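Teaching by Hand: Ylva Tveit on Collecting Demonstrations for Insertion Tasks
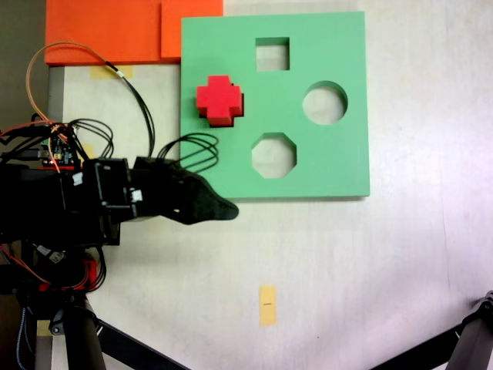

Ylva Tveit runs the demonstration program at Bisum, where operators teach small arms to do assembly work by driving them remotely through each motion. Her current project, called Puron, uses children's shape sorters as stand-ins for connectors and press-fit parts. A sorter is cheap, she said, and the failure is easy to read. A red plus-shaped block can sit partly in its hole, slightly offset, with a dark gap along one side of the cutout, and an operator has to decide what to do about it. "A cross is the worst of the common shapes for us," she said. "A circle doesn't care about rotation. An octagon forgives you every 45 degrees. With a cross you have four chances in a full turn, and between them the arms catch on the corners."

We spoke in October at the Colton lab. Tveit came to the work from machine tool calibration and still talks about most problems in terms of clearance and backlash.

Bisum uses two methods. In the first, kinesthetic teaching, the operator holds the arm itself and moves it while the joint encoders record. In the second, the operator moves a smaller leader arm and the working arm follows. Puron started with the first method and dropped it.

"When you push on the arm, your hand is in the camera view and your force is in the data," Tveit said. "The motors are being back-driven, so the current readings are useless as a contact signal. The trajectories look fine on a plot. Then you train on them, and the policy has seen a hand in every single image."

Remote control removes the hand but adds lag and takes away most of the feel. Operators on the leader arm get no force feedback in the current setup. They learn to read contact from the gap between where they have commanded the arm and where it has stopped. Tveit calls this the following error and regards it as the most informative channel in the log.

"If the leader is 3 millimeters below the follower, you are pressing on something," she said. "Operators pick that up from the picture long before they can explain it. The ones who learn it late bend fingers."

The first full data set held 1,264 demonstrations. Her group rejected 231 of them. Some had dropped frames. A larger share were rejected for what she described as hidden corrections, where the operator nudged the board with the gripper body to bring the hole to the block. The block went in, and the episode had been marked a success.

"The label was correct and the demonstration was bad," she said. "You don't want to teach it to move the fixture. On a real line the fixture is bolted down."

The boards in Puron are left unclamped on purpose, which makes that fault possible. I asked why they had not simply fastened them. Tveit said that a fixed board produces a policy that memorizes a place on the table. The start position is varied between episodes and written to the log with the episode number.

She spent some time on partial insertions. In the first months, operators were told to stop and discard an attempt when the block jammed. The trained policy then had no idea what to do with a jam, and it would press until the torque limit tripped. The instruction was reversed. Operators now continue, back the block off, rotate it a few degrees and try again. Some sessions begin with the block already crooked in the hole.

"We record 19 recovery episodes for each operator before they do anything else," she said. "It is dull work, and they are slow at it. Slow is acceptable. Hesitation is a problem, though. If you stop for two seconds to think, the policy learns to stop for two seconds, and it has nothing to think about."

Long pauses are trimmed in a tool called Chin, written in-house. It removes any stretch where the leader arm is still and the gripper command does not change. Tveit does not trust it near contact, and those segments are checked by eye.

Cabling was the last subject. She has lost more recording time to loose connectors on the arms than to software. A full session is 29 episodes, and the wiring is checked before the first one and again at the midpoint.

Asked what she would change, she named force feedback on the leader arm. A prototype has been built. It oscillates when the follower touches a hard surface, and she has not yet allowed operators to use it.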